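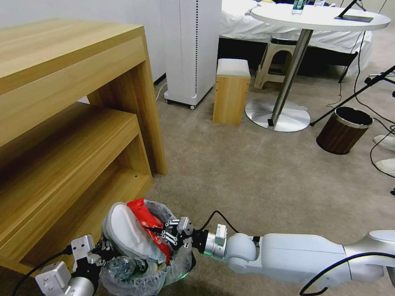 The owner of Vukholm, a guesthouse with 14 rooms, says the wastebasket is the first thing she looks at when she opens a door in the morning.

"If it's full, the guests were in," she says. "They ate something, they drank something, they stayed up. Then I know the room will take longer."

She has run the place for nine years and still cleans four mornings a week. A room starts with the trash. Snack wrappers, water bottles and paper go out in the liner, and a fresh liner goes in. Bottles are meant to be sorted by the guests at the station downstairs, but most people leave them in the room, so she pulls them out herself at the back door.

"I used to have big bins with lids," she says. "People didn't use them. They put things on top of the lid. A small open one works better, even if it fills up in a day."

The bins stand on the carpet beside the low shelves, within reach for anyone sitting on the floor to unpack. That was a guest's suggestion. Before that they were in the bathrooms, and she found wrappers on every flat surface.

The carpet was her largest expense. Laying it in the bedrooms came to $3,971, and she says she would choose it again, though a darker shade. It is quiet underfoot and the downstairs guests no longer complain. The drawback is crumbs. She vacuums toward the door and moves the light furniture first – stools, cubes, anything one hand can lift.

The shelves came from a Pasaribu showroom that was closing. She paid $571 for the lot and put them together with her sister over one weekend in June.

"We had screws left over," she says. "I still have the bag. Nothing has fallen down."

Air purifiers were added later, after a run of guests with allergies. She likes the ones on casters because she can roll them out and clean behind them. She has less patience for the cords. They collect dust along the wall, and she wipes them with a damp cloth after pulling the plug.

The beds are made last. All the bedding is white, which she says is easier to wash together, and the laundry is done in the basement on two old Derix machines.

Asked what she would change, she thinks for a while. More outlets, she says, and a second closet on the upper floor for liners and paper goods. She buys liners by the case now and keeps them under the stairs, where she has to kneel to get them.

Check-in is at three. By two she wants every basket empty, including the ones in rooms where guests are staying another night.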